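The Great Bedding Shuffle

Posted 1/19/18 in Home, Small Rooms

So I finally did it. After complaining on here since June that our linen closet was one wrong move away from an avalanche, I took every blanket, sheet, cover and pillow in the house and piled the lot in the upstairs hallway. It was a terrible idea. I couldn't get to the bathroom for most of the morning and the cat moved in before I'd even finished the bottom shelf.

A bit of background for anyone new. We moved to Totthorpe with what I thought was a normal amount of bedding, and then my mother-in-law downsized, and then my sister had a clear-out, and you can guess where all of it went. The closet is a tall, skinny thing with slatted shelves. Whoever built it must have owned two towels and a washcloth.

My friend Signe Granström came over to help, mostly because I promised her soup. She is ruthless. I hold up a thing and start telling the story of the thing and she has already put it in the donate bag. We did have one proper argument over a fitted sheet with no elastic left in it (I won, it's a paint sheet now, and I stand by that).

Our system, if you can call it that, was one pile for each bed, one pile for guests, and one pile for what Signe called "the museum." The museum got very big very fast! I am apparently a person who keeps the single pillowcase from a set that wore out years ago.

The bed in the little room was the one I'd been putting off. It's the bed everything lands on. Plush toys, bags, the fluffy stuff, all the extra blankets that don't have a home — you strip off one layer and there's another one under it. I'm very fond of the grid cover on there, the grey and white one with the star and the heart and "Joy" written across it. It has been washed more times than I'd like to admit and I keep thinking I'll replace it, and then I don't.

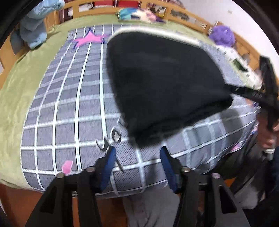

Anyway, once we had a clear idea of what belonged to which bed, the folding started. I fold things in thirds and Signe folds things in half and then in half again, and if you mix the two on one shelf it looks like a bookcase after an earthquake. We settled on thirds because it's my house. For the plush blankets we gave up on folding altogether and rolled them. They spring open if you stack them, and a rolled one sits in a basket quite happily with its end poking out, so you can see which it is without pulling out the rest.

I'd bought a big set of those zip storage bags from Pirzada, and I have mixed feelings. The size is great and the zippers are good, but the handles feel flimsy, and I wouldn't carry one down the stairs with a comforter in it. I use them for the guest bedding only, on the very top shelf where I need the step stool. A couple of you asked about the vacuum kind. I tried one at the old house and it had puffed itself back up by the next morning, so I'm not in a hurry to try again.

Then labels. I know, I know. But I only labeled the shelf edges, in pencil on masking tape, because I'll change my mind by spring. It says "ours," "little room," "guests" and "picnic," and picnic is two old blankets that can get grass on them.

The donate bags went to Haris Memon, who was collecting for the sale at Brundale and has a van, bless him. He took all of the museum except the curtain lining, which I've kept for a sewing project I have been about to start for ages.

Still left to do: the pillows. I have no plan for the pillows. They don't fold, they don't roll, and everyone in this house has opinions about which one is theirs. Right now they're on the chair in the hallway, and the cat is on the pillows.

If you've got a good way of storing spare ones in a skinny closet, please leave me a comment, and I'll put up the soup recipe next time for the people who asked. It's mostly leeks.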